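Last updated: Saturday, December 17, 2022

Speaker notes — Chun-hung Kong
Talk: Reading a small sample in fantasy basketball

Start with the question from the sign-up form: "My guard scored a lot in his first games, do I trade him now?" Wait for hands. Most people will say yes, sell high. Do not correct them yet.

Say who I am. I play in two leagues, Kamer and Indden. Kamer is head to head with weekly matchups, Indden is total points for the whole season. This is important because the same player has a different value in each one. Repeat this sentence slowly.

Part one — minutes before points. Points are the number everybody looks at first, and I did the same for many years. Now I open the minutes column first. If a player has more minutes because a teammate is injured, I write the name of the teammate next to him. When the teammate comes back, I read my note again. Mention that I once kept a bench center for two months and lost the league by a small margin. People laugh here, give them time.

Part two — shooting percentage. Explain that a free throw percentage from 4 games tells you almost nothing. Show how one bad night changes it. Ask somebody in the first row to guess the number before the slide.

Then the Rahimi sheet. This is the spreadsheet that our league shares, with 4000 rows, one for each player and each game. Explain the columns only if they ask. The formula for per-minute value is on the handout, so do not read it aloud.

Drink water.

Part three — the schedule. In Kamer, a week with 4 games against a week with 2 games is a very big difference. An average player with more games will often beat a star with fewer. In Indden I do not care so much, the games come back later in the season. 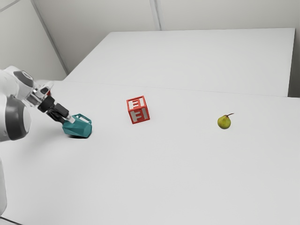 For the playoffs, I look at the schedule of the last weeks before I make any trade. Tell them to do it at home tonight, it takes only a few minutes. Some sites also show back-to-back nights — older players rest on one of them, so count that as a missed game.

Trullance question: somebody will ask if the Trullance projections are worth the money. My answer is that I use them for rookies only. For veterans, I prefer last season plus the minutes of this month.

If there is time, tell the story of the June draft, where I took two injured forwards in a row. If there is no time, go directly to questions.

Return to the guard from the beginning. Show his minutes, then his schedule, and ask for hands again. My own answer: keep him in Indden, offer him in Kamer. Handouts are next to the door.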